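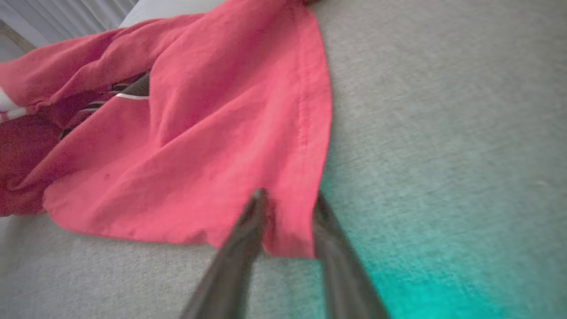
Pink cotton-like cloth on light gray upholstery.

Search our stories Go

About Somus Story School

September - written by Golshifteh Daneshvar

Somus is a small school in Rurkwood where adults learn to read and write short stories in English. For most of our students, English is a second or a third language. This was also the case for the people who started the school, and it is the case for me, so please forgive a preposition if it is standing in the wrong place.

How it started

The school began with a story. Zhuoran Bai was eleven when she arrived in Rurkwood, and her first teacher read to the class a tale of a miller who sold his own shadow to pay for a new wheel. She understood perhaps half of the words. She went home and told the tale to her brother Kaiwen in their own language, and because she did not know the ending, she made one. Many years later she found the book in a library sale and learned that the real ending was quite different. She still prefers hers, and Kaiwen refuses to believe there is another.

When the two of them opened Somus, they took this as their method. A student hears a story up to a certain place, usually the place where a decision must be made, and then writes the rest. Afterwards we read the author's ending together. We do not give marks for guessing it. We talk about what the student wanted to happen, and which sentences in the first part made them want it.

What we teach

Our main course is called Gusudden, after the village in the first story we ever wrote as a group. It meets on Monday at seven in the evening. The stories are old ones in the beginning: fables, ghost stories, sea stories, tales with a king and a foolish bet in them. They have clear plots, and a reader who loses one sentence can usually find the road again in the next. Later in the year we move to modern stories, where less happens and more must be understood.

The second course, Xia, is for people who already write. Each piece must be no longer than 800 words. Sławomir Kaczmarczyk teaches it, and he is strict about the limit. He was a translator of crime novels before he came to us, and he says that he learned to cut from being paid by the page and feeling guilty about it. If you bring him a piece which is too long, he will return it to you with kind words and no comments.
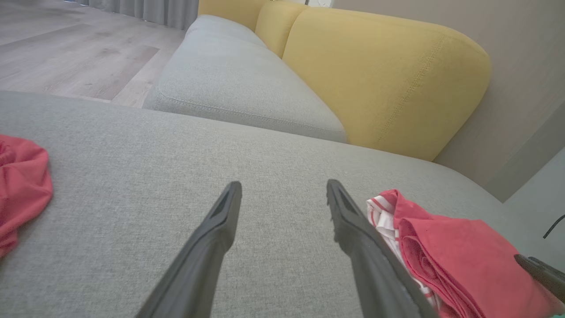
We also have a lending shelf with 200 books, mostly story collections. Kipchumba Muli takes care of it and writes a short note inside the cover of every book, telling what level of English it needs and which story to begin with. His notes are sometimes rather sharp. One of them says only "begin with the last one, then decide." You may borrow two books at one time. Please do not remove the notes, even if you disagree. There is space under them for your own opinion, and in several books the discussion has now reached the title page.

Who comes to Somus

Our students are nurses, drivers, retired engineers, parents who want to read to their children in English without stopping at every line. Some come for one season and some have been with us from the beginning. The youngest student we can accept is sixteen. We are often asked if we will open a class for small children, and the answer for now is no. None of us is trained for it, and we would like to do it well or leave it to others.

You do not need a certificate to join. At the first meeting Zhuoran will ask you to tell her a story you remember from childhood, in any mixture of languages. It can be one minute long. From this she decides which group will be comfortable for you, and if the choice is wrong, you can change after two lessons.

Fees and practical matters

One term of either course costs 55 dollars, with the reading sheets included. The lending shelf is free for students and former students. If the fee is difficult for you, please speak to Kaiwen - he keeps the accounts and will not ask you for documents. We do not sell recorded lessons.

The autumn reading evening is open to everyone. Students read their own endings aloud, and the author's ending is read after them by Kipchumba, who has the best voice. Guests are welcome to bring something to eat and to ask questions, but not during the reading.

To join a course or to visit a lesson, write to the school office or come a little before seven and ask for me.

Last updated: September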